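## 2. Repacking the Voris cable set

Use this section when a Voris unit comes back to the Sidden store and its cables have to go back in the retail carton (part 867). The carton takes the cables and the instruction sheet only. The unit itself ships in its own box.

### 2.1 Coil the USB cable

1. Clear the tabletop and set the carton at the far side with the lid folded back.
2. Unplug the cable at both ends and lay it out straight.
3. Fold the cable back and forth into long, narrow loops. Leave the USB-A plug on the outside of the bundle, pointing up.
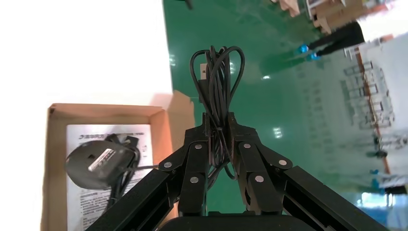
4. Pinch the bundle at the middle and even up the loops.
5. Wrap the twist tie around the middle and give it 3 turns - no more, or the wire cuts into the jacket.

**Caution:** Do not wind the cable around your hand. Tight turns next to the plug damage the conductors.

### 2.2 Place the instruction sheet

1. Check that the sheet is the current Voris issue. Older sheets go to recycling.
2. Open the carton fully, so the lid stands up by itself.
3. Lay the sheet flat in the bottom, printed side up.

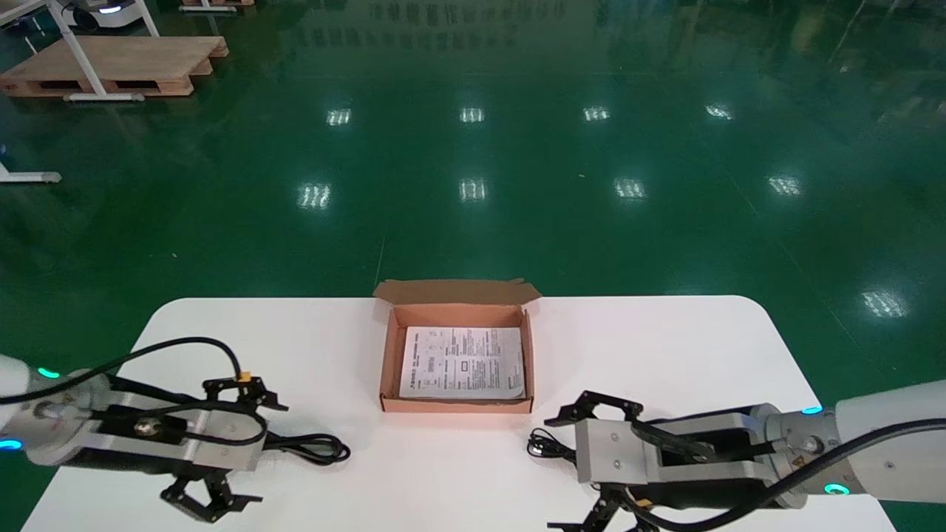 *Carton open, instruction sheet in place.*

**Note:** If the sheet is torn or written on, take a new one from the Prajapati supply shelf.

### 2.3 Load the cables

1. Set the coiled power cable on top of the sheet.
2. Turn the plug so that its pins do not press into the paper.
3. Put the adapter block beside or against the coil, label up where possible.
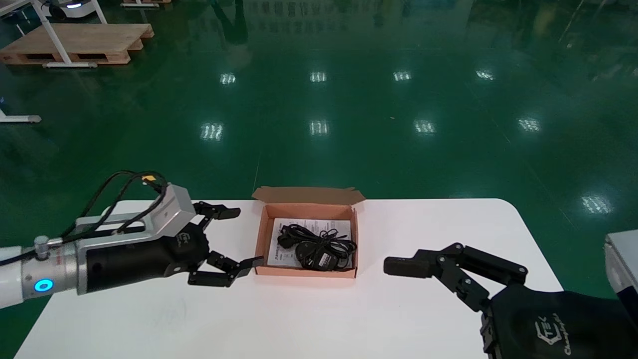
4. Press the coil down lightly with a flat hand. It should sit below the rim of the carton on all sides.
5. Add the USB cable last. If the lid will not close over it, take the USB cable out and coil it again. Do not force the lid.

### 2.4 If a bundle comes loose

A bundle with wide, uneven loops can still be packed if the tie holds. Lay it on the table and check the tie first.
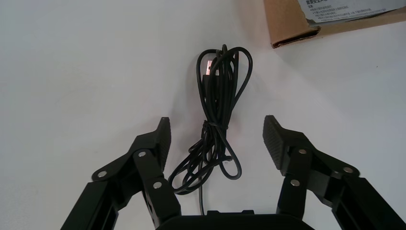 Pull any long loose end back along the bundle and tuck it under the tie. Replace the tie if it has been used more than 2 times. Cables with a cracked jacket or a bent plug go in the Talturthorpe returns bin, and the carton stays open until a replacement is in.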